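Home | Stories | Poems | Writing Prompts | Submit | About

The Round Table

by Beathag MacBrayne

Print this page | E-mail to a friend

Rodica loved the round table from the moment she saw it.
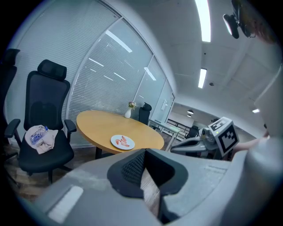 "It's the colour of honey!" she said, and she put her bag down and walked the whole way round it, trailing one finger along the edge. "Rory, come and look. You can't have a row at a table like this, there's no end to sit at."

"You can have a row anywhere," said Rory Farquharson, who had been at Lokley longer than the carpets. He had come in to find his good pen and stayed for the flowers.

They were her idea as well, a few pale ones, pink and yellow, in a little white vase. For years Lokley had met in the basement, round a long grey slab with 50 years of biro on it, and Rodica had sat at the bottom end where you couldn't hear a thing. And now this -- curved glass and white blinds, and a chair with a proper headrest! She sat in it and leaned back until she was looking at the ceiling.

"Two people are coming from Urkico," Rory said. "They want 3000 booklets by November. We can manage 800."

"Then we'll tell them 800, and we'll tell them nicely."

"And if they walk out?"

"Then they'll have had a lovely sit down first."

He laughed, which he hadn't meant to do, and pulled out the chair across from her. It was odd, being straight across from someone. In the basement he had only ever seen the side of her head. She had a small scar through one eyebrow and she was grinning like a child on the top deck of a bus.

"You really do like it," he said.

"I love it! Put your elbows on it, go on."

He put his elbows on it. The wood was smooth and the lights hummed above them, and out past the doorway somebody was coming along by the railing, talking loudly, a little early.

"Budge round," said Rodica. "We'll make room."

Comments (3)

Morag Rankin wrote:
Oh, I did enjoy this! "Longer than the carpets" made me snort into my tea. Did they get the 800?

Mireille Farah wrote:
I want to know about the scar. More Rodica please -- and more Rory, once he has found his pen.

Beathag MacBrayne wrote:
Thank you both! Morag, I've got a second part half written, with the Urkico pair in it. The pen is still missing.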